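Flundlow 2: two-arm imitation learning on plant stems
Reviewed by Widad Hourani
10/05/2019

Flundlow is a training and control package for bimanual manipulation. It takes teleoperated demonstrations, fits a policy that predicts short chunks of joint targets for both arms, and runs that policy at a fixed rate on the robot controller. Version 2 adds a contact-conditioned gripper head, and the release notes make a specific claim for it: fewer crushed or dropped parts on thin, compliant objects. I tested that claim on cut stems and leaf sprigs, a workload our lab had already used with Eren, the package we ran before.

Installation is unremarkable. The controller bridge compiled on the second attempt after I pinned an older math library. Camera calibration is a separate utility with its own configuration format, and the two formats disagree on whether rotations are stored row-first. The manual does not mention this. Expect to lose an afternoon.

The method itself is simple to state. A conventional chunked policy outputs positions for every joint, gripper included, and treats closing the fingers as one more coordinate. Flundlow 2 splits the gripper off. The arm head still predicts positions, while the gripper head predicts a target motor current and a stop condition, both conditioned on the last half second of measured current. On a rigid block the difference is small. On a stem a few millimeters thick, a position error of one millimeter decides between a slip and a bruise, so a current target is the better-posed quantity.

I trained on 659 demonstrations of pick, reorient and place, recorded by two operators. Of these, 215 involved a handover between arms. Each policy was evaluated over 1,000 attempts spread across several stem types, with the starting layout shuffled by hand between attempts.

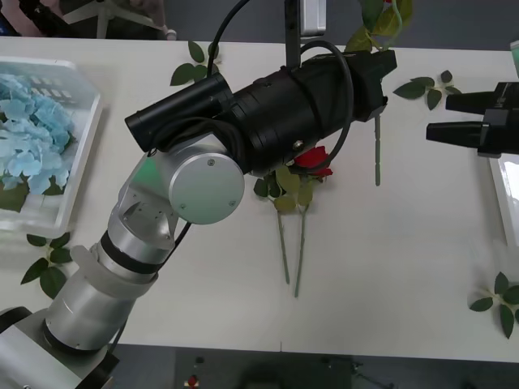
Grasp success on isolated stems improved clearly over Eren, and visible bruising at the grip point fell as well. I scored bruising by eye against a reference card, so treat that as an ordinal result. The improvement was largest on long bare stems and smallest on short leafy sprigs, where the fingers close mostly on foliage and the current signal rises too slowly to be of much use.

Overlapping material remains the weak point. When one stem lies across another, the policy often commits to a grasp line that takes both, and the stop condition does not distinguish two thin stems from one thick one. Lowering the current ceiling helps a little and costs grasps elsewhere. Zunell, the segmentation add-on sold by the same vendor, is supposed to address this by supplying per-object masks. In my tests it separated flowers well and stems poorly. Leaves of similar color were merged into a single mask more often than not, and the policy did no better with those masks than with raw images.

Handover is serviceable. Both arms share one observation encoder, and the receiving arm usually waits for the current drop on the giving side before it retreats. Failures came in the form of hesitation: both grippers hold the stem, neither releases, and the run times out. The timeout is configurable, but only in the compiled settings file — a poor choice for a parameter that everyone will need to tune.

Training took over 6 hours on one workstation card for the full set. Cutting the demonstrations in half hurt handover badly and left single-arm grasping nearly unchanged, which suggests that anyone interested only in the latter can record far less data than the manual recommends. I also retrained with the current history removed. Most of the gain over Eren disappeared, so the vendor's explanation of why the method works appears to be correct, at least for this class of object.

Logging deserves a mention. Every run writes synchronized joint, current and image streams, and the replay viewer can scrub them together. I found two wiring faults with it that had nothing to do with the software. Export is limited to the vendor's own container, though a converter is included and handled all of our files.

Support was prompt on installation questions and vague on the internals of the stop condition. The license is per controller, so a two-arm cell with a shared controller counts once.

For thin, flexible items presented singly, I would choose Flundlow 2 over Eren. For piles, I would wait for the next release, which the vendor lists for September, and leave Zunell out of the order. Existing Eren demonstrations can be imported, provided motor current was recorded at the time. Ours was missing from the oldest sessions, and those had to be collected again.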